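Flidon Student Project: Library Handling Task
Progress report to the Flumier education fund
Prepared by Simin Mousavi, project supervisor
2020-12-04

1. Purpose of the work

The student group is recording demonstrations of everyday handling tasks with a hand-held gripper, for later use in training a robot arm. The present stage deals with books. The fund supports the purchase of parts, the printing of gripper fingers and bench time at the Fodberg workshop.

2. Work in this period

The group had a target of 200 usable demonstrations for the book task and has met it. Each demonstration starts with the book flat on the table. The student closes the jaws across it, lifts it, turns it upright and sets it down. Recordings in which the book slips are kept in a separate folder and do not count towards the target.

A copy of 白夜行 by 東野圭吾 was among the test books. It has a pale cover with grey silhouettes, and the scuffs in the printing give the tracking software fixed points to follow. For the flat grip the jaws are placed across the cover and the spine side, with the book lying at an angle on the tabletop.

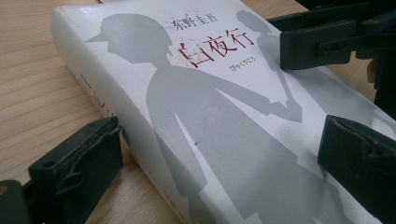

3. Gripper hardware

Anselmo Mateos revised the finger pads in June. The earlier pads had a smooth face and tended to slide on coated covers. The revised pads were fitted to all 3 grippers before recording began. Play in the linkage was measured again after the book task and remains within the limit set at the start of the project.

One problem is open. When a book is gripped with one pad on the cover and the other on the page edge, the pages can shift under load and the hold weakens – more so with thick paperbacks. The group is testing a lower closing force for this grip. With the book close to upright, the pad on the front also hides part of the title, and the label reader then returns an incomplete result.
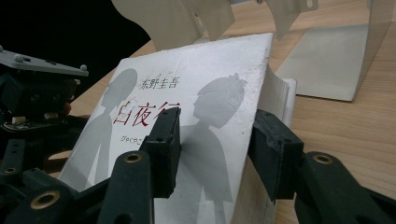
Does the page-edge problem affect the demonstrations already counted?
It affects 21 of them. These have been marked in the index and will be recorded again at the lower force, within the present budget.

4. Spending

Spending on parts to date is 2909, in the currency of the grant. Bench time is invoiced separately by Fodberg. No change to the budget lines is requested.

5. Next period

The group will complete the repeat recordings and then pass the full set to the Nazari team, who will carry out the first training run. Shelving – placing a book between two others – will follow once the results of that run are available. The pad drawings and the index will be sent with the next report.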